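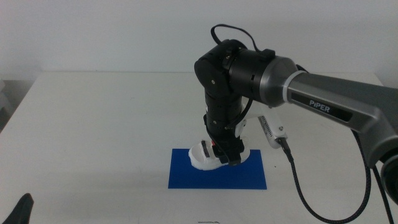 Gourlay Work Table, white top

A plain white table for workshop, school room or packing corner. The top is smooth and easy to wipe, and small parts are easy to find on it. Size is 1000 x 700 mm, other sizes on request. It carries up to 8 kg of tools at the far edge without bending.

Please wipe with a soft cloth and mild soap. Do not use acetone.

Article no. 2763. Made by Trelix in Flilville, sent from our Hullau store. Legs are ordered separately.

We use cookies to remember your basket. Accept | Settings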